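A Day Among the Tills: Notes from the Salow Open House

April 3, 2020
By the Back Counter desk

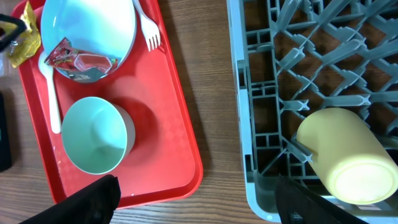
Photo: Back Counter

We use cookies to remember your preferences and count visits. By continuing to read you accept this. Manage settings

Salow makes ordering software for cafeterias and canteens, and every so often it lets the public in. I went in December, when the parking lot at its Womitz office was one sheet of ice and the greeter at the door was handing out lanyards with everyone's name spelled nearly right. The notes have sat in a drawer ever since.

The pitch is simple enough. A canteen has one hour to feed everybody, and most of that hour goes to people standing behind somebody who can't find a card. Salow's answer is called Dundo. You order from your desk, pick a slot, and walk down when the phone buzzes. The kitchen sees the slots as columns on a screen, and when a column fills up, it turns orange and stops taking orders. I asked what happens when every column is orange. "Then lunch is popular," said the guide, and moved us along.

The first stop was the support room. It was quieter than I expected, mostly people in headsets saying "try it now" in a soothing voice. A board on the wall gave the number of tickets closed that year as 3881. A visitor wanted to know how many had been opened, and we were shown the coffee machine.

Next came the test kitchen, which has real counters, a real hatch and no food. Staff play diners and cooks and send fake orders until something breaks. On our tour it was the label printer, which took a single order for soup and printed 12 labels for it. The engineer in charge was delighted. They had been trying to get it to do that all week.

I had a turn on the cook's side and can report that it's harder than it looks. Orders come up oldest first, you tap to start and tap again to finish, and there is no button for "the customer has changed her mind and is leaning through the hatch." I asked for one. It went on a sticky note, and the sticky note went on a wall with a great many others.

Lunch was ordered through Dundo, naturally. There were 300 of us and the slots went fast. Mine was for 1:15 and my phone buzzed at 1:28, so 13 minutes late, though the app gave me a green check mark and told me I was on time. I chose to take its word for it.

The afternoon talk covered Dow, the stock-keeping add-on, which guesses how much of everything to order for next week. The slides were good and the chairs weren't. What I took away is that Dow learns from past sales, and that it needs several months of them before its guesses are worth much – until then you are better off asking whoever runs the kitchen.

Would I go again? Probably, with better shoes. Registration is free, the tour takes most of a day, and the Womitz bus stops across the road from the entrance.

Comments (3)

trayreturn: We've had Dundo at work for a year. The orange columns are real and they are every Tuesday.

M.K.: Did they say anything about allergy notes? Ours print in a size meant for ants.

hatchside: Please push for the changed-her-mind button. I'd pay extra.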